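設備購入打ち合わせ 議事録(2020年2月27日)

書いた人:わたし(今回も書記です。前回の議事録が硬すぎて誰も読んでくれなかったので、今回は普段の口調で書きます。直してほしいところがあったら共有フォルダのほうに赤で入れてください)

出席:購買、作業班、ソフト班、経理、それからDalen側の窓口のRoald Engebretsenさん(遠隔、音声のみ)
欠席:倉庫担当。棚卸しと重なったそうです。

前回の宿題の確認

まず11月からずっと持ち越しになっている、指先パッドの予備の件。これはもう発注済みで、納品書も経理に回っています。やっと消せました! 長かったです。

もうひとつ、Gundenauの保守契約を続けるかどうか。購買が先方に電話してくれて、契約の途中で台数を変えても料金の計算は月割りでいける、という返事をもらっています。ただ口頭だけなので、書面をもらうまでは「たぶん」の扱いにしておきましょう、ということになりました。経理からは、書面が来ないうちは予算表に入れないでほしいと念を押されています。はい、入れません。

議題1 手持ちグリッパーの追加購入

今日いちばん時間を使ったのがこれです。予定の倍くらいしゃべっていたと思います。

いま候補に残っているのはFodisの手持ちグリッパーと、Grorholmの同じくらいの大きさのもの。見積もりは両方そろっていて、Fodisが4台で3,032ユーロ、送料別。Grorholmは単価だけ見ると安いのですが、充電台と取り付け金具が別売りで、足していくとそんなに変わらなくなります。購買が表にしてくれたのを見ながら、みんなで「あれ、金具入れるとこうなるの」と言い合っていました。(表は共有フォルダに入っています。二枚目のシートのほうが新しいので、そっちを見てください)

作業班の希望ははっきりしていて、Fodisがいいそうです。理由を聞いたら、握り込みの幅が広いので果物みたいな丸いものが楽、あと長く持っていても手首が疲れにくい、とのこと。わたしも先週ちょっと持たせてもらいましたけど、たしかに重心が手前にあって楽でした。ソフト班はどちらでもいい派で、ただしファイルの形式が今までと同じであること、これだけは譲れないそうです。Fodisは同じ。Grorholmは変換が要る。変換そのものは難しくないけど、毎回やるのは面倒、という顔が声に出ていました。

果物の作業でいうと、いまの品目は小さめの丸いものが中心です。ミニトマト、ぶどう、オレンジ色の丸い果物。お皿のまわりに置いて、そこから取ったり戻したり。下に敷く布は無地だけだと偏るので柄物も混ぜてほしい、というのがソフト班からの前々からのお願いで、これは続けます。布は消耗品扱いで、購入申請はいりません(経理確認済み)。
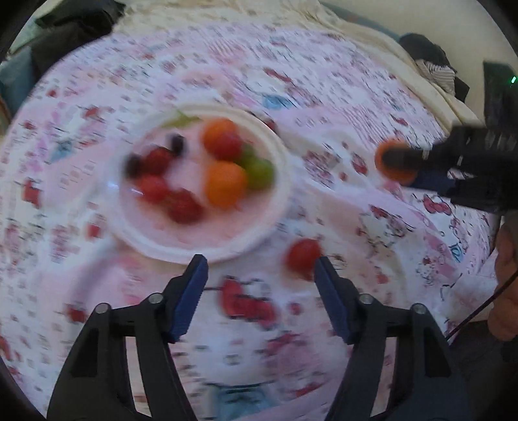 質問(経理):4台まとめて買うのと、2台ずつ二回に分けるのとでは、どちらが安くなるんですか。
回答(購買):まとめ買いのほうです。送料が一回分で済みますし、Fodisは4台からの注文だと初期調整の費用を取らないと見積もりに書いてあります。

それを聞いて経理も「じゃあ一回で」と言ってくれたので、ここはわりとあっさり決まりました。わたしはもっと揉めると思って、お茶まで用意していたんですけど。

Engebretsenさんからもひとこと。Dalenでは同じFodisのものを去年から使っていて、本体よりも先にケーブルの根元が傷んだそうです。予備のケーブルを最初から一緒に頼んでおくといい、できれば長いほうを、とのことでした。長いほうって何センチですかと聞いたら、いま手元にないので後で測ってメールします、と。これは待ちです。

作業班からも、ケーブルが手のほうに来る作業だと引っかけそうで気になる、という話が出ました。留め具をつけるか、取り回しを変えるか。留め具なら高いものではないので、試しにいくつか買ってみることになりました。見た目はこだわらないそうです。

決定:Fodisの手持ちグリッパー4台を一括で購入。予備ケーブルは長さがわかってから本数を決める。留め具は先に買う。

議題2 消耗品の予算

消耗品の枠は、果物、布、お皿、パッド、テープ類をぜんぶ合わせて、月に最大600ユーロまでとすることになりました。今までは上限がなくて、領収書がばらばらに出てきて経理が泣いていたので(本当に泣いてはいません)、これからは月末に作業班がまとめて出します。

ここで果物の扱いについて少し話が広がりました。本物を使うと傷むので買い直しがかさむ、模型にすればいいじゃないか、という意見。でも模型だと重さもつるつる具合も違うし、強く握ってもつぶれないから、それで練習してもあまり意味がないのでは、という反論。どちらもわかります。けっきょく、やわらかいものは本物、かたくて重さがあまり変わらないものは模型も試す、という折衷になりました。模型の購入は50ユーロまで。それで感触を見てから、次を考えます。

あと、使い終わった果物を食べていいかという質問が出ましたが、衛生の決まりがあるので食べないでください。書いておいてと言われたので書いておきます。食べないでください。

議題3 Gundenauの据え置きアーム

こちらは今日は決めません、と最初に購買が宣言しました。にもかかわらず、けっこう話しました。

ソフト班としては、手持ちで集めたデータがたまってきたので、そろそろ据え置きのアームで動かすほうにも予算をつけてほしい。気持ちはすごくわかるのですが、アームは本体だけ買っても動きません。台、電源、非常停止、それに置き場所。いまの部屋の奥に置くと棚の扉が開かなくなるんじゃないか、という声があって、わたしもそう思います。誰か一度メジャーを持って測ってきてください、と言ったら全員がわたしを見ました。行ってきます。

購入とレンタルの比較もまだです。Gundenauは短期の貸し出しをやっているらしいのですが、期間と料金がサイトに載っていません。購買が問い合わせます。Engebretsenさんは、Dalenでは最初レンタルで入れて、途中で買い取りに切り替えたと言っていました。その時の契約書のひな形を、社名を消したうえで見せてもらえるそうです。これはとてもありがたい!

経理から、アームは消耗品でも小型機器でもなく固定資産になるので、申請の紙が違うとの注意がありました。古い様式で出すと差し戻しになります。新しい様式は共有フォルダの「申請」の中です。

決定:なし。次回に持ち越し。

議題4 置き場所と貸し出し表

グリッパーが増えるので、充電する場所が足りなくなります。今は窓側の机でやっていますが、コンセントがもういっぱい。廊下側の棚の二段目を空けて、そこを充電用にする案でまとまりました。電源タップは新しく買います。スイッチ付きのやつで。

それから貸し出し表。紙でやるか、表計算でやるかで意見が割れて、作業班は紙、ソフト班は表計算。当面は紙を棚に貼っておいて、週に一回わたしが打ち込むことになりました。なぜかまたわたしです。

本体には番号のシールを貼ります。前に貼ったのは端からめくれてきたので、今度はもう少し強いのりのものにします。

宿題

購買:Fodisへの発注、Gundenauの書面の催促、レンタル料金の問い合わせ、電源タップ
経理:消耗品の月末提出の書式を作る
作業班:留め具の試し買い、模型にする品目の候補出し、棚の二段目を空ける
ソフト班:アームに必要な付属品の一覧
Engebretsenさん:ケーブルの長さ、契約書のひな形
わたし:部屋の寸法、番号シール、貸し出し表

その他

次回は発注の納期がわかってから日を決めます。アームの話を最初に持ってきてほしいという希望がソフト班からありました。今日は最後のほうで時間が足りなくなったので、次はそうします。遠隔の音がときどき途切れていたので、マイクは机の真ん中に置きましょう。

追記:会議のあとで購買から連絡があって、Fodisの見積もりの有効期限が思ったより近いそうです。ケーブルの返事を待たずに本体だけ先に発注します。反対の人は明日の昼までに購買へ。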